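From: Mariann Sipos
To: members list
Subject: Re: Friday evening and the repair of the second-hand sewing machines

Lilla Takács wrote:
> Can someone tell me whether the Friday evening group is still on in August?
> I have two machines that skip stitches and I would like to bring both.
> Also, is oil provided or do we bring our own?

Hi Lilla,

Yes, the group meets every Friday in August, from 7 until 9 as before. You can bring both machines, but please put your name on each of them and on the foot pedals. We had two pedals go home with the wrong people last time and one of them is still in Olten.

Oil is provided. Please don't use cooking oil or the spray from the hardware store. Győző spent most of an evening cleaning a machine that had been treated with the spray, and it still runs stiff.

For skipped stitches, change the needle before you come. Put it in with the flat side facing the way the manual says, push it up as far as it goes and tighten the screw. If it still skips on two layers of plain cotton, bring that piece of cotton along with the machine.
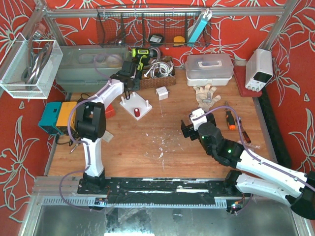 Supplies and costs

Pallavi Chauhan is placing the next order for bobbins and belts. The minimum order is 300, before shipping, and we are short of that by a fair bit. If you want something added, write to her directly with the make and model – the number is usually on a plate underneath or behind the handwheel. She can't order from a photo of the old belt.

Zoltán Kozma still has the manuals from the Brovent sale. He will lend them out but wants them back within the month.

One more thing, the side door sticks. Pull it toward you before you turn the key.

Mariann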